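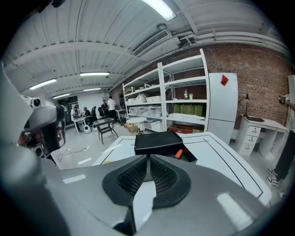
4. Perception from the Wrist View

Course handout, Lasura track: Software for Handheld and Arm-Mounted Grippers

4.1 Purpose of this unit

This unit covers the software that turns wide-angle wrist video into a gripper path that a controller can follow. Students should have finished Unit 3 (time stamps and logging) and should have a working copy of the Stedus toolkit on their lab account.

4.2 What the wrist view contains

A wide-angle lens mounted on the gripper records a great deal besides the task. The picture at the head of this unit is typical: the gripper body fills the lower part of the view, with the white tabletop just past it, and the rest is room - shelving, a brick wall, ceiling lights, people at work. Straight lines near the border of the view appear curved. The overhead lights also show as glare on the gray shell, and a second gripper enters from the left.

Each of these affects the tracker in a different way.

Fixed structure. Shelf edges and bins give stable corners at a useful distance. The tracker should draw most of its points from regions of this kind.

The gripper itself. Its body keeps nearly the same place in every image, whatever the camera does. Points found on it tell the tracker that the camera is standing still. They must be masked.

Reflections. Glare patches slide over the shell as the tool turns. The mask must cover the whole shell, glare included.

Moving objects. People and the other gripper may move on their own. Points on them are removed by the outlier test in 4.4.

4.3 Building the mask

Draw the mask once for each gripper and store it with the calibration file. Leave a small margin around the fingers at their widest opening. A mask that is too large hides the tabletop, and the policy trained on the data will then lack the view it needs at the moment of contact.

4.4 Settings for the Igwe tracker

Maximum points per image: 900
Minimum points to accept an image: 200
Outlier limit: 2 pixels
Map size before pruning: 4,000 points

If the number of accepted points falls below the minimum, the tracker marks the segment as lost. Lost segments are to be dropped from the training set. They are not to be filled in by hand.

4.5 Assignment

Run the tracker on the Flanwood recordings twice, first without a mask and then with your own. Submit both paths on one plot, the mask file, and a one-page note on where the two paths separate and why. Work is due in the second week of September.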